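# "The dough tells you, but you must be at home to hear it"

Polyxeni Raptis has been teaching people to make phyllo by hand for 15 years, and she still begins each class with an apology. "I say sorry first, because the first sheet will be ugly," she told me. "Then everybody is relaxed."

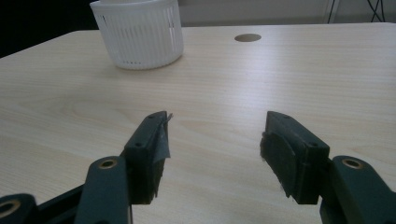
I met her in October, at ten in the morning, in the flat above the old Brivov bakery. She had already made coffee, and a spinach pie was in the oven for the neighbours downstairs. I should say that I came to this interview as a person who buys phyllo frozen. When I confessed it she was not angry. She asked me only which brand, and nodded in the way a doctor nods.

She was born in a village in Epirus and came to Australia when she was six. Her mother worked in a factory that made shirts, her father laid tiles. Pies were made on the weekend by her grandmother, who had come with them and who never learned to like the flour here. "She said that it was flour for cakes. She would rub it between the fingers and look at my mother as if my mother had milled it." For a long time the grandmother bought from one shop only, Nemesow, which was across two suburbs, and she took the bus both ways with the sack on her lap.

I asked when she herself learned. The answer surprised me, as I expected a story of childhood.

"Not as a child. As a child I was sent out of the kitchen. I was in the way, I was eating the feta. I learned when I was thirty-one and my grandmother was already gone. I learned from my aunt, on the telephone. Imagine it. She is in Ioannina, I am here with flour up to the elbow, and she is asking me, is it soft like the ear? I say, which part of the ear?"

It is the part at the bottom, the lobe. She still uses this test with her students, and she made me hold my own ear and then the dough, one after another, until I agreed they were similar.

The recipe is short. Flour, warm water, salt, a spoon of olive oil and a spoon of vinegar. She does not like to give quantities for the water. In her first years of teaching she printed them on a sheet, and people followed the sheet when the dough was plainly asking for something else. Now she gives a range and makes them add the last part with wet hands. The resting time, on the other hand, she will not discuss. It is one hour at the least, under a damp tea towel, and in summer she prefers two.

"People want to go quickly to the rolling. The rolling is what they see in the videos. But if the dough did not rest it will fight you, and then you fight back, and then there is a hole."

And what does one do with a hole?

"You put it in the middle of the pie and you keep your mouth shut."

For rolling she uses a long thin pin, not thicker than a broom handle. Hers is from her aunt, posted in a cardboard tube with two pairs of socks pushed in the ends. The sheet is wound around the pin, the palms go from the centre to the outside, then it is opened, turned a little and wound again. In between comes cornflour, more than I would have dared. She did it four times while she was telling me about her son's driving test, and I could soon see the pattern of her sleeve through the pastry.

The classes started at the community hall in Cerelside, with 4 students, of whom one was her sister-in-law. She has kept a notebook since the first evening with the name of every person who came, and what pie they made at the end. There are 317 names. She let me turn the pages. Beside some names she has written small remarks in Greek, which she refused to translate, though she laughed at several of them.

Who comes? Mostly, she said, people who have lost somebody. She said this quite simply while looking for the oven gloves. A mother has died, or a grandmother, and there is no recipe, or there is a recipe which says "flour, as much as it takes". They bring her these papers and together they try to work out what it was. One man, Mr Seo, came with no Greek family at all. His late wife had made a leek pie every winter, and he had a photograph of it and nothing else. They tried three versions. He said that the third was close and that he would take it.

"I don't know if it was close," Polyxeni said. "Perhaps he was polite. But he came back the year after and did the cheese."

I asked if she worries that the craft will disappear. I think she has been asked it often, because she answered fast. She does not worry about the craft. In the villages there are machines now which make a perfectly good sheet, and she has no quarrel with anybody who is tired after work and opens a packet. What she minds is when people tell her they could never do it. "They drive a car! They put together a cupboard from the box! It is water and flour."

By then the pie was out – she had listened for it, she does not use a timer – and she cut it while it was still much too hot, against her own advice. The top layers broke and went over the plate and the notebook. She brushed the crumbs off the page with the side of her hand and gave me the corner piece.

Before I left she wrote my name under the last one in the book. The space for the pie she left empty, and she told me the next class starts at half past six and that I should bring an apron with a pocket.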